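Chiharu Hosoda had worked at the guesthouse in Vorna for two summers before Gilles Riviere gave her the key to the linen room. There were 146 towels on the shelves, and by July most of them were past saving.

"Anything that's coming apart goes in the rag box," he said. "Don't get sentimental."

She started after breakfast and had 28 in the box by 10. Then she came to a gray one with pale stripes and a small loop on the side. She knew it. It had hung behind the kitchen door when Gilles's son Valentin still lived at home, and he used to dry his hair with it and leave it on the stairs.

She put it on the white table and looked at the bottom edge.

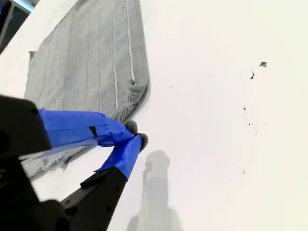 The gray towel, with the threads coming loose at the hem.

It wasn't so bad. The fabric was still thick. She could trim the threads, fold the edge under and run a line of stitching across. It would come out an inch shorter.

Gilles came in for the laundry bags and stopped at the table. He took hold of the loop and rubbed it with his thumb.

"That one's finished," he said.

"I have gray thread."

He picked up the bags and went to the door.

"The machine sticks in reverse," he said. "Go slow at the corners."

She heard him on the stairs, and then the van starting. She went to look for the scissors.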